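Corn in a wicker tray on the counter: how long, and where does the dish rack go?

22/04/2023, posted by Valdemar Hjaltadóttir
Print this page | E-mail this page

I moved into a place in Clusmont in March and I'm still working out the kitchen. I have one long work surface covered in brown paper, which I like because I can change it when it gets stained. My trouble is what to keep out on it. I want a dish rack, a mug tree, the toaster oven and something for vegetables, and when it is all out I have very little left to chop on. Also, how long can corn sit out once the husks are off? I buy it husked from the Nederus market and it goes in a woven tray. My refrigerator is small and usually full.
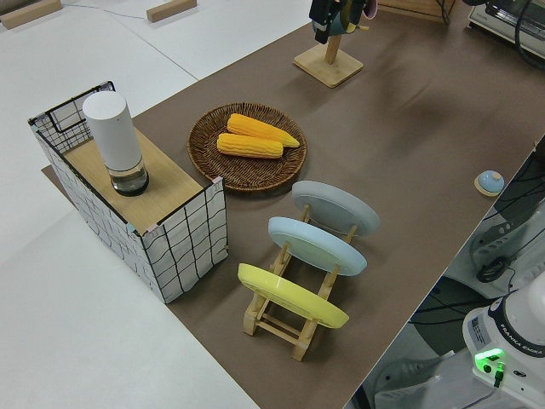 My budget is 60 dollars, so I don't want to buy shelving. I have a Jernik wall rail left by the last tenant that I could use if someone tells me it is strong enough. The dish rack is the plain wooden kind and I would like to keep it. With the plates standing up in it, right in front of the corn tray, I have to reach over them every time I want the tray. I have tried swapping the two and then the plates are too far from the sink. I cook for two people most nights.

Bergmann_ostler

Corn first. Once the husk is off it loses its sweetness fast and the kernels start to dent. Cook it the day you buy it. If you can't, wrap it and put it in the refrigerator, even if something else has to come out. A woven tray is fine for onions or lemons. It is fine for corn for an hour or two before dinner.

For the rest, sort by how often you use a thing. Plates and mugs you use every day, so they stay out. The toaster oven stays if you use it more than twice a week. Put it at one end and leave space on all sides, and don't put paper under it. Brown paper and a hot appliance are a bad pair. A tile or a metal sheet would do. 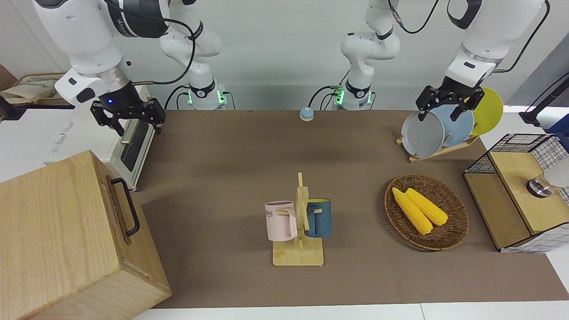

Mug tree in the middle, with the corn to the right of it.

I'd move the mug tree out of the middle. It is a small thing but it splits your surface in half, and you can't roll dough around a post. Stand it at the back near the rack. Two mugs on it is plenty for a household of two, and a tree with mugs on one side only can tip, so hang them across from each other.

If you have a bread box or any wooden box with a flat top, you can use the top for things you would otherwise spread around. Keep it to dry things.

tansy.k

I agree about the mug tree. I don't agree about keeping the rack out. Mine goes in a cupboard after the plates are dry and I get all that room back. It takes a minute.

On the rail, I would not trust it until you know what it is screwed into. If it's only plaster, leave it for towels.

Wooden racks do need care. Wash the rails and crossbars with soap every week or so, let them dry standing up, and rub in a little mineral oil when the wood looks pale. Look under the crossbars where they meet the side rails. That is where mine went black. 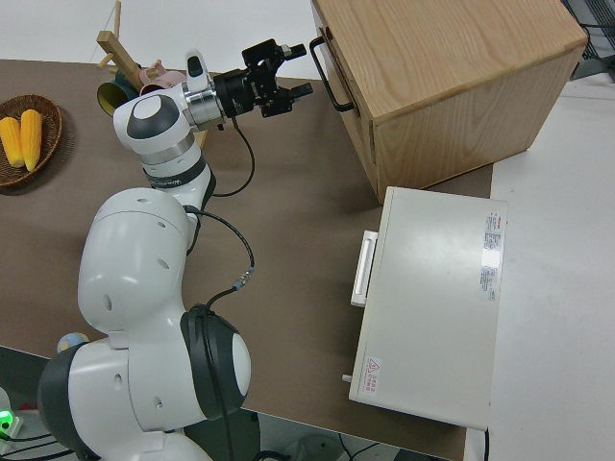
A round basket in a corner is a good place for it, because corners are no use for chopping anyway. I keep mine there with garlic in it. Shake it out now and then. Corn silk gets down in the weave and a dry brush is the only thing that shifts it.

Comments

pell_r: I leave corn out overnight and it's fine. A bit chewy.

Bergmann_ostler: Chewy is the starch. That's what I meant.

Valdemar Hjaltadóttir: Thank you both. The rail is in plaster, so towels it is. I'll try the mug tree at the back this week.

moth and rye: What paper do you use? Mine tears when it gets damp.

Valdemar Hjaltadóttir: Plain wrapping paper off a big roll, doubled over at the front edge.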